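Caderno de bancada – 6 de abril de 2021

Continuo com a triagem do lote de bijuteria que veio da Middale, e hoje foi finalmente o dia de tirar tudo do saco grande e espalhar em cima da mesa. Já devia ter feito isto em março, eu sei, mas andava às voltas com os fechos da encomenda da Wynne e fui empurrando.

Primeira nota para quem pegar nisto depois de mim: fios de contas e pulseiras rígidas NÃO vão para o mesmo saco. Passei quase a manhã toda a desfazer nós (e ainda há um fio que deixei como estava, porque a linha está tão puída que se lhe puxo mais uma vez vai tudo para o chão). Para soltar os nós usei a agulha romba e um bocadinho de pó de talco nos dedos, como de costume. Resulta bem em linha de seda, em nylon nem por isso – o nylon guarda a dobra e volta a enrolar-se assim que o largamos.

Separei por tipo e não por cor. Da outra vez foi por cor e deu asneira, fiquei com contas de vidro e de plástico misturadas e só dei por isso na lavagem. Os fios creme e perolados ficam todos juntos no monte até eu os ver à lupa um a um, e o vermelho vai à parte no fim. Há contas mais amareladas, e não sei se é da idade, se é verniz, se já eram assim. Antes de limpar, teste com cotonete e água destilada numa conta da ponta, sempre.

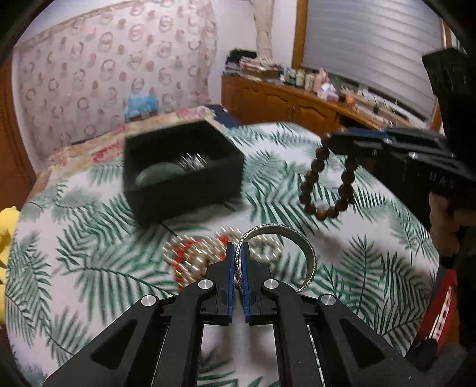
Nas pulseiras a coisa anda mais depressa. A prateada de aro trabalhado é a minha preferida do lote, tem um padrão miudinho a toda a volta, com uns escuros que lhe dão imensa graça, e por dentro é lisa. Não vou polir o lado de fora! Os escuros ficam onde estão. Quando muito, um pano seco por dentro e mais nada. Ainda não sei se é prata ou metal banhado, não lhe encontrei marca e não me apetece riscá-la para descobrir. Pesei-a só para ficar no registo, mas a balança pequena anda a saltar 2 gramas para cima e para baixo, por isso não escrevo aqui valor nenhum. Alguém que a calibre, por favor, ou que lhe mude as pilhas.

A caixa preta é para ficar na mesa, aberta, com o que já foi visto. Tem os lados altos, as coisas não rolam para fora, e dá jeito ter um sítio só para isso. Pedi à Barkiseo mais 6 iguais e ainda estou à espera de resposta.

Outra coisa: a toalha das folhas verdes tem de se manter. Já sei que houve quem preferisse o tapete de feltro cinzento, mas as contas pequenas prendem-se no pelo e depois é um castigo para as tirar. Na toalha rolam um pouco mais, é verdade, só que se apanham logo.

Linha nova: sobra um carrinho da Sesero, aberto, com roughly nada de seda fina – digamos que dá para uns dois colares curtos se eu não fizer nó entre todas as contas. Encomendar antes de começar a reenfiar.

Fica para amanhã: lupa nos fios creme, teste do cotonete nas amareladas, etiqueta na pulseira (lote 229, gaveta de cima) e o fio puído, que vou cortar de vez por cima do tabuleiro.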